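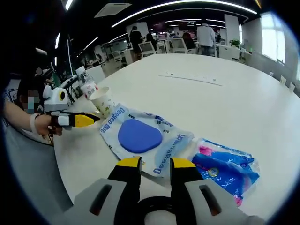

What does a hand-held gripper kit let a small team do that a robot arm does not?

It lets people record how a task is done before they own a robot. The person holds the gripper, does the job at normal speed, and the kit stores the movement of the hand, the opening of the fingers and the view from the camera. A robot fitted with the same fingers can be trained on those recordings later.

Chapter 8
Choosing a Demonstration Kit

This chapter looks at hand-held gripper kits as something you buy, hire or are asked to approve. Chapter 7 dealt with how recordings are turned into a trained policy. We now step back to the equipment, and to the questions a buyer should put to a supplier before signing an order.

By the end of the chapter you should be able to read a kit's data sheet, plan a short trial, and write a one-page report that a manager can act on.

8.1 What is in the box

Most kits are sold as a pair of grippers, one for each hand, although single units are still offered for simple pick-and-place work. Each gripper has a body, a handle or trigger, two fingers and at least one camera. The fingertips are usually a separate part. They wear out faster than anything else in the kit, so their price matters more than it may seem on the first invoice.

Two-handed work needs two grippers whose clocks agree. Picking up a paper cup with one hand while the other moves a plastic bag out of the way is an ordinary action for a person, but if the two recordings are out of step the result is hard to use. Ask the supplier how the units are kept in time and what happens when one of them drops out.

Thin plastic packaging is a good early test. It creases, it reflects light, and the fingers can close on it without getting a grip. Light cups and clear bottles are also worth including. A kit that has only been shown with wooden blocks has told you little about how it will behave on a packing bench.

8.2 The running case

The case used in this chapter is the Larkelden, a two-gripper kit made by Fiveck and sold through a dealer, Bassey. The buyer is Brinov, a packing firm that wanted to automate part of its returns desk. Marjan Parsa ran the trial for Brinov and Martti Honkanen answered for the dealer. Their letters are reprinted in Appendix C, with prices removed.

Brinov asked for a trial in May. The terms were simple. Bassey would lend the kit for 3 weeks, Brinov would supply the table and the goods, and the trial would aim for 500 usable recordings. A recording counted as usable if both grippers had logged from start to finish and the item had ended up where the instruction said.

Parsa set a lower mark as well. If fewer than 200 recordings passed, the kit would go back and the matter would be closed. Students often leave this step out. Without a lower mark, a weak trial tends to be extended, and the borrowed kit stays on the bench until someone pays for it.

8.3 Reading the data sheet

Start with the weight of one gripper, including its cable or battery. A figure that looks small on paper feels different after a morning's work with the arm held out over a table. Next, find the widest opening of the fingers and compare it with your largest item. Then look for the file format, and check whether it can be opened without the supplier's own software.

Honkanen's first letter gives the opening width but leaves out the file format. Parsa's reply asks for it twice. Read both letters before going on to Section 8.4, and mark any other point on which you would have asked for a written answer.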